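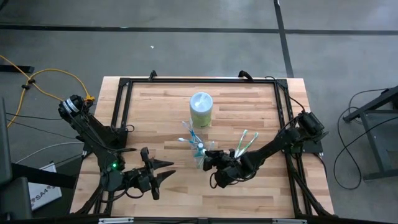
How many demos before you retrain? (toothbrush and cup task)

skamum_bench
Posted 9th July

Two arms, teleoperated, toothbrushes and a clear plastic cup. We have 103 episodes recorded and I threw out 20 of them for bad starts or dropped brushes, so 83 usable. The policy reaches for the cup fine but closes too early on the handles. Do I keep recording or train again with what I have?

Lenz
Keep recording. 83 is thin for two arms. Our set for a similar job was 2536 episodes by the time we stopped, and the early checkpoints all closed too soon, same as yours.

flondby
I disagree with Lenz. Look at how the 83 were recorded before adding more. If one operator closes early and corrects, the model learns to close early. More of the same won't fix that.

skamum_bench
Two operators. One does tend to squeeze and then adjust. I hadn't split the data by operator.

flondby
Split it. Train on each half and see which one has the problem.

Lenz
Half of 83 is nothing. You'd be comparing two bad policies.

flondby
You'd still see when the gripper closes. You don't need a good policy for that. Plot the gripper command against distance to the handle, no training at all.

wustudden
The cup is clear, and so was ours back in February. Wrist cameras had trouble with it until we changed the lighting. Also, are you picking up one brush at a time? In the photo the right gripper has two.

skamum_bench
Both happen. The instruction only says "toothbrush", so I kept the doubles in.

wustudden
I'd label those separately or drop them. Two handles are thicker than one, so the fingers stop at a different width.

Lenz
I'd leave them in. It will grab two at some point when it runs by itself, and it needs to have seen that.

wustudden
Fine, but then label them.

skamum_bench
OK. Labels first, then the plot by operator. I'll leave the canister where it is for now and move it in the next batch.

flondby
Move the cup too. If it's in one spot for all 83 it will just learn the spot.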